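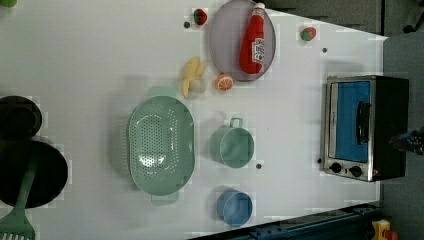

The toy kitchen table, with the ketchup bottle on its plate.

Good news from the manipulation group! Anahera McPhee and Joris Dekker have finished the first full round of Flelow, their method for training one policy on several camera views at once. The training set now stands at 3745 demonstrations, all of them done with toy food and dishes.
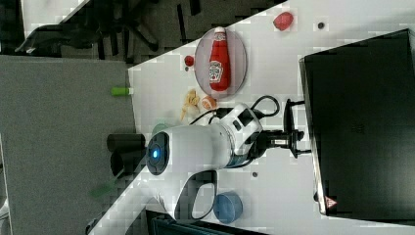

What got everyone talking is how little extra data a new task needs. With 28 fresh demonstrations, the policy picked up a put-on-plate task it had never been trained on – the older single-view version failed it in all 5 trials.

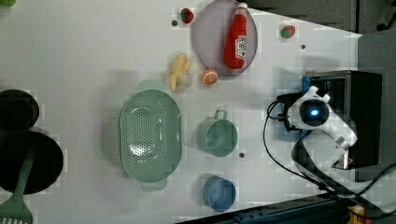

Joris thinks the gain comes from dropping one view at random during training, so the policy can't lean on a single camera. Hideaki Aoki is now testing that idea on its own, and we can't wait to see the numbers. The draft is open for comments until 3 December 2022 – send yours to Anahera.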